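4.2 The bed as a working surface 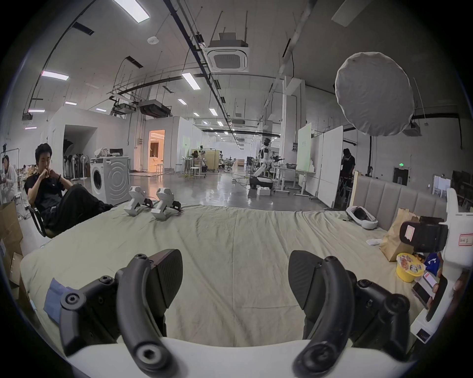
Household Objects and Everyday Space Group, Department of Design and Material Culture

Figure 3. A made-up bed in shared daytime use, with a brown paper bag, a yellow round container and a crumpled blue cloth on the sheet. Likgate site, Room 2.

Of all the furniture in our study, the bed gave us the most to think about. We had gone in expecting tables and kitchen benches to carry the bulk of the daytime clutter, and in the houses with a generous dining area they did. In single-room and studio layouts, though, the bed is often the largest flat surface by a wide margin, and during waking hours it attracts belongings at a rate that surprised every one of our coders. Across the Likgate and Mollah sites we logged 1,223 objects resting on beds between mid-morning and late afternoon, out of a total of 2,968 objects recorded on all horizontal surfaces. That is a wonderful amount of material to work with, and it has received very little attention in the literature on domestic storage, which tends to treat the bed as furniture for sleeping and leave it there.

Objects on beds behave differently from objects on tables. A table has a hard edge and, in most households, a fairly stable idea of what belongs on it. A mattress is soft, it slopes a little towards whatever is heaviest, and it comes with a textile layer that takes part in the arrangement. Cloths bunch up and disappear into the sheet. Flat things such as cards and packets slide into the folds. Upright things need a broad base or something to lean on. We found it useful to code the state of the sheet along with the objects, using four values (taut, creased, wrinkled, pulled back), and the wrinkled state was easily the most common during the day.

Figure 3 shows the kind of mixed surface we mean. The sheet is a pale sage green and wrinkled. On the right-hand side a yellow round container with a food image on its lid sits below a brown paper bag, with a small blue packet and a red-and-white card next to the container and a crumpled white tissue beside the bag. We coded the container, the packet and the card as a single cluster. The blue cloth, well away from them near the left edge of the sheet, was coded as an isolate. Electronics were entered under their own category, and a white VR headset in front of the grey upholstered headboard was given the position code "head end".

4.2.1 Clusters and isolates

The cluster is our basic unit of description for the bed. We define it as two or more objects whose outlines fall within one hand span of each other, with no fold of bedding higher than the objects running between them. The second condition took us a long while to settle. In the pilot we used distance alone, and coders kept grouping things that anyone living in the room would have treated as separate, simply because a ridge of doona had pushed them close together. Adding the fold rule brought the two coding teams much nearer to each other, and it also made the work more enjoyable – there is real pleasure in learning to read a sheet as a sort of landscape.

Of the clusters we recorded on beds, 219 contained at least one item of food packaging. This was our favourite result of the whole season. Food packaging on beds has mostly been discussed as a matter of hygiene or of poor housekeeping, but the positions we recorded suggest a good deal of order. Packaging clusters sat towards one side of the mattress far more often than in the centre, and they stayed clear of pillows where pillows were present. Lidded containers were usually upright. Bags were placed so that their openings could be reached from the side of the bed, and tissues or serviettes turned up near them often enough that we added a secondary code for the pairing.

Isolates were more varied. Single cloths made up a large share of them, including tea towels, T-shirts, flannels and pieces of fabric whose purpose could not be determined from the record. We asked coders to resist guessing. A crumpled cloth is entered as a cloth, with its colour and its position, and nothing more is claimed for it unless a sleeve, hem or label can be made out. The blue cloth in Figure 3 is entered in exactly this way.

4.2.2 What stands around the bed

A bed used as a surface tends to recruit the furniture near it. Chairs are the clearest case. In many of our rooms a chair had been drawn up to the side or foot of the mattress, so that the bed worked as something between a table and an ottoman. The man seated in the black chair in Figure 3 is reclined with his legs stretched toward the bed, a posture that comes up again and again in our records and that we coded as "oriented, reclined". It differs from "oriented, upright", which we associate with eating and paperwork, and we suspect the two postures lead to quite different arrangements on the sheet. The present data set is too small to test this properly, and we would love to see someone take it up.

Boxes are the second case. Cardboard boxes against the side of a bed extend its surface outward and give the household a step between mattress height and floor height. There are two of them stacked against the bed in Figure 3, in the lower left corner. At the Mollah site we found boxes used as bedside tables in rooms that also had a proper bedside table, and in several of those the real table had been given over to chargers and books while the box took the cup of tea. Residents we spoke to were cheerful about it. One said the box was simply the right height and the table never had been.

The third case is the appliance. Laundry machines are a regular feature of the smaller Likgate rooms, and a front loader offers a flat, stable top at roughly standing elbow height. The washing machine behind the seated man carries a white bag and a small dark monitor. We recorded the tops of washing machines as a surface type of their own after the first week, when it became clear that they were being used as shelves in nearly every room that had one. Standing fans and lighting stands, such as the row along the white partition wall to the left of the machine, were recorded as floor-standing items and kept out of the surface counts.

4.2.3 Effects of bedding and headboard

Bedding colour had a modest effect on how quickly coders picked out small objects. Pale plain sheets were the easiest to work with, and patterned doona covers the hardest, especially for cards, receipts and small packets. We repeated the coding of 40 beds with a second team to get a sense of the problem. Agreement was high for bags and lidded containers on every kind of bedding. It fell away for flat items on patterned covers and for white tissues on white sheets, where both teams missed things the other had found. The Huseck protocol, which we otherwise followed closely, has no provision for this, and we have drafted a short addition covering contrast between object and textile.

The headboard matters too. Upholstered headboards with vertical panels, of the type in Figure 3, give a soft backing against which objects can be set down without rolling or tipping. Slatted headboards let small things drop through, and residents with slatted headboards kept the head end of the mattress noticeably clearer. Where there was no headboard at all, the wall did a similar job, but objects sat a little further forward, perhaps to stay out of the gap.

4.2.4 Clearing

Every bed in daytime use has to become a bed again, and the clearing at the end of the day was the part of the fieldwork we most looked forward to. Our observations here come from the Saturday sessions, when residents were asked to clear the bed in whatever way they normally would. Packaging generally went first, gathered into whichever bag was already on the mattress. Electronics moved next, usually to the nearest appliance top or box. Cloths were left until last and were often shaken out before a decision was made about them – folded, worn, or dropped in the wash.

The Momis coding sheet used for these sessions lists each movement by origin, destination and carrying method (single hand, both hands, armful, or in a container). Armfuls were rarer than we had predicted. People made many short trips, sometimes with one small object at a time, and several talked us through the next morning's plans while they did it. Smoothing the sheet was recorded as a separate final movement. It was done with a flat palm in long strokes away from the body, and in rooms where one side of the bed stood close to a wall, it was usually the near side only.

Results for dining tables and kitchen benches, coded with the same cluster rules but without the fold condition, are given in Section 4.3.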